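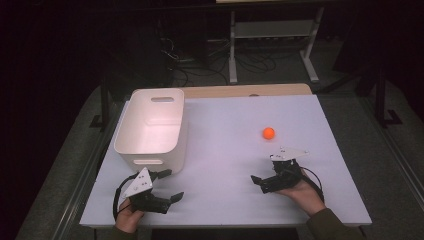
The toy library at Rerkotby opens its doors again in July, and the people who look after it have spent a good part of the early summer deciding where everything ought to live. Anyone who has ever tried to keep wooden trains out of a box of puzzle pieces will know what sort of job that is! The answer, after a lot of friendly back and forth, is the plain white plastic bin: rounded corners, open at the top, and a slot cut into the wall at each end so that you can get your hand through and carry it. A small orange ball on the table next to one gives a fair idea of the sort of thing that will be going in, and balls have been a sore subject at the library for years, as they roll under every shelf in the building.

The collection now stands at 631 toys, games and dress-up things, up from a few shelves' worth when Irja Väisänen started lending out her own children's outgrown playthings from a spare room. She still remembers keeping track of it all in a school notebook, with a column for the borrower and another for whatever came back missing.

"We had cardboard boxes to begin with, and they were fine until somebody small decided to sit in one," she said, laughing. "Then we had baskets, and the baskets were lovely to look at, but you couldn't wipe them, and the little animals got their legs stuck in the weave. I have cut more than one cow out of a basket."

The new bins can be wiped down with a damp cloth between loans, and they are light enough for a child to help carry one back to the desk, which Väisänen says the children take very seriously. Balls, beanbags and skittles will share the low shelf by the window. Building blocks go along the back wall, and puzzles stay in their own boxes with a rubber band around each, as they always have.

Kiran Lodhi has been a borrower since her twins were babies and has lately been helping with the sorting on her free mornings. She started with the balls, thinking they would be quick. They were not quick, what with the ones that needed a wash and the ones that had gone flat and the one that everybody agreed belonged to a dog.

"You pick a thing up and you think, well, does this bounce or does this stack?" Lodhi said. "And then you find a ball with a bell inside it, and someone says it ought to go with the music things, and there goes your whole morning. But I've enjoyed it more than I can say. My two have been playing at toy library at home, and I have to sign for my own slippers."

The library is housed in the old schoolhouse, built in 1812, and as anybody who has pushed a stroller over that doorstep can tell you, it was not designed with storage in mind. The cupboards are deep and dark, the ceilings slope, and the far room is chilly until well into spring. Reijo Hakala, who put up the new shelving, set the boards a little farther apart than before so that a full bin can slide out without catching the one above. He also took off the old cupboard doors, which had a habit of swinging shut on people, and has promised to find a home for them somewhere.

Lending works the way it did before the break. Families may take two toys at a time and keep them for up to two weeks, and if you need a bit longer for a birthday or a visit from the cousins, a phone call will usually do it. Lost pieces should be mentioned at the desk, where there is a jar of spare dice, pegs and wheels that has rescued a good many games over the years.

Donations are welcome once the doors are open, though Väisänen asks that people hold on to soft toys for now, as there are already two big sacks of them waiting to be washed. Balls in good shape would be very gladly received, and so would train track of any kind, especially the curved pieces.

The first morning starts at 9:30, with coffee and juice in the front room and a chance for the children to try things out on the rug before choosing. The side entrance, which has no step, will be open too.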